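# Foire aux questions – plier et ranger le linge blanc

*Mise à jour : 2023-02-06*

On me pose souvent les mêmes questions par mail, alors je réponds ici, dans le désordre. Si la vôtre n'y est pas, écrivez-moi, je complète quand j'ai cinq minutes (le soir, en général).

**Faut-il repasser avant de plier ?**
Pour les torchons, jamais chez moi. Je les secoue un bon coup, je lisse à la main et hop, dans l'armoire. Les nappes, oui, quand on reçoit.

**Sur quoi pliez-vous ?**
Sur une surface plate et dégagée, toujours. J'ai longtemps plié sur le lit et c'était n'importe quoi – ça s'enfonce, les bords ne tombent jamais en face.

**En deux ou en trois ?**
En trois dans la longueur, puis en 2. Lucyna Michalski m'a écrit qu'elle roule tout, et je veux bien croire que ça marche dans un tiroir profond ! Le mien est trop bas.

**Mon tissu est tout en boule, par où je commence ?**
Par un coin. N'importe lequel, pourvu qu'il dépasse un peu. On tire doucement, on cherche le coin voisin en suivant l'ourlet, et on étale le reste ensuite.
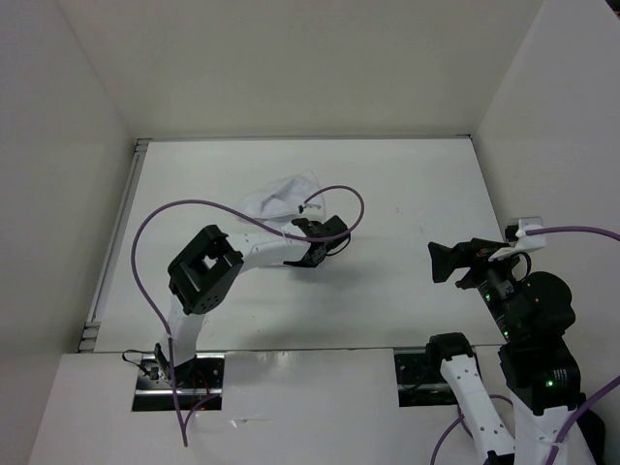
Si les plis résistent, je passe le plat de la main du centre vers les bords, deux ou trois fois, sans appuyer comme une brute. Un tissu blanc un peu épais se remet presque tout seul.

**Combien de temps pour une pile ?**
Presque 30 minutes pour la lessive de la semaine, radio allumée. Bogdan Pawlak prétend faire mieux, mais il ne plie pas les chaussettes.

**Et les draps-housses ?**
Je prépare une page à part pour avril, avec les angles glissés les uns dans les autres. En attendant, pliez-les en gros rectangle et mettez-les sous la pile.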